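Home | News | Local | Housing | Archive | Contact

Vestlow residents get a guide to laundry in small rooms

Print this article | E-mail this article

The Vestlow residents' office has issued a 16-page guide to sorting, folding and storing clothes in single rooms, where the bed is often the only flat surface large enough to work on. Copies went to all 396 rooms in the Vestlow and Fosness buildings in August.

The guide was written by Padmavathi Pinto, who runs the office, with Nuno Calado of the building services team. It replaces a one-sheet notice that dealt mainly with washing machine hours and said nothing about what to do with clothes once they had been carried back upstairs.

Rooms in both buildings were fitted out to the same plan. Each has a bed, a narrow closet and a shelf. There is no table wide enough for a long-sleeved shirt, and the laundry rooms on the ground floor have no folding counters. Clothes are sorted on the bed, and if the job is not finished by night they are moved to a chair or the floor and sorted again the next day.

The main recommendation is to work on a firm sleeping mat laid over the sheet. Mats made of small bamboo tiles are common in both buildings in summer. According to the guide, a tile mat gives a flatter base than a bare mattress and lets a sleeve be drawn out straight without dragging the sheet along with it. The mat should reach at least as far as the hem of the longest garment.
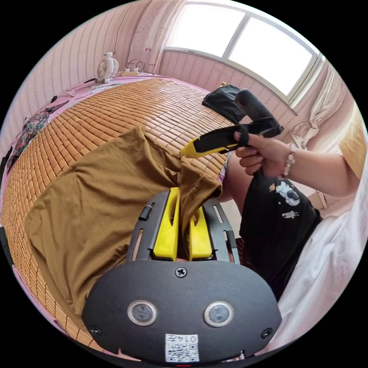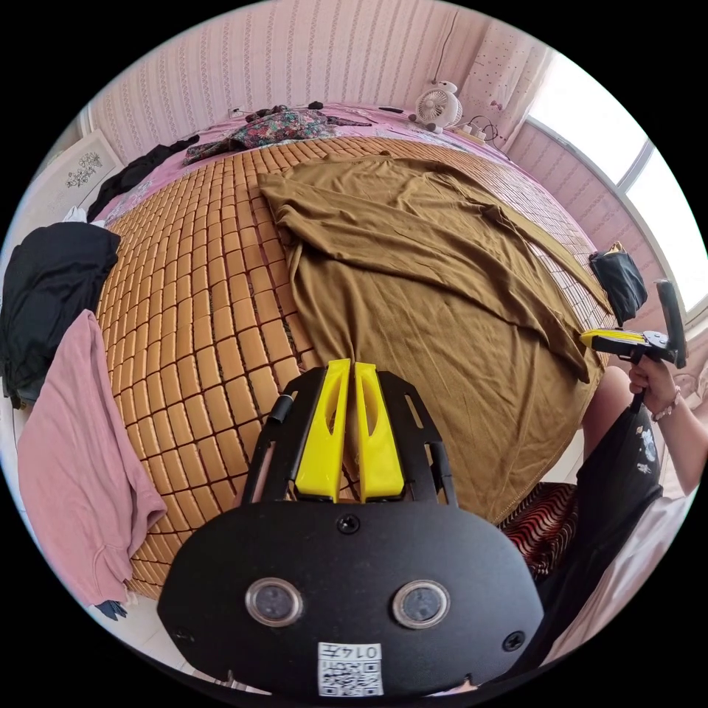
A brown garment on a tiled bamboo mat, with a pink sheet at the edge of the bed.

The guide sets out an order of work. Long garments are done first, while the mat is still clear. The garment is spread with the front down, the sleeves are pulled out to the sides, and creases are smoothed from the collar toward the hem. Each sleeve is then folded across the back and the body is folded in thirds. Short-sleeved shirts follow, then pants, then small items. Blankets and bed linen are left for last and should be kept off the mat until then.

Finished pieces go straight to the shelf. Pinto said this was the step most people skipped.

"A pile at the end of the bed gets knocked over when you reach for the next shirt," she said. "Then you fold it twice. Two pieces to the shelf, come back, two more. It is slower on paper."

A separate section covers airing. Residents are asked not to hang damp clothes over heaters or over power strips, and to keep cords and fans clear of fabric. A small fan may be used to move air across a rack, but it should stand on a level surface with its grille uncovered. Calado said the building services team had answered calls about tripped breakers in both buildings during the spring, and that in several cases wet towels had been left against an outlet.

The guide gives closet measurements for each building. The hanging rail at Vestlow takes garments up to knee length. The rail at Fosness is set lower to make room for a shelf above it, so long shirts and dresses there have to be folded or hung in half. Residents who want the rail moved can apply to building services. The work takes one visit, and the fee is $50 — the same as for a new shelf.

Storage bags are available from the office in one size. They were supplied by Trekdale and hold one winter blanket or a season's worth of heavy clothes. The guide advises putting only fully dry items in the bags and writing the contents on the outside, with the opening turned toward the front of the shelf.

Laurinda Rebelo, a Fosness resident who read an early draft, asked for the drawings to be made larger. The printed version has one drawing per page in the folding section, and the text has been cut to fit. She also asked for a page on sheets with elastic corners, which was added.

Rafferty Ridgeway, who manages the Onuoha building on the other side of the courtyard, has asked to use the guide for his residents. Rooms at Onuoha have a fold-down desk and a different closet, and the measurements would have to be taken again before a version could be printed.

Extra copies are kept at the front desk in both buildings. Corrections, including any closet that does not match the listed measurements, should be given to the residents' office in writing with the room number.

Print this article | E-mail this article

Back to Housing | Next story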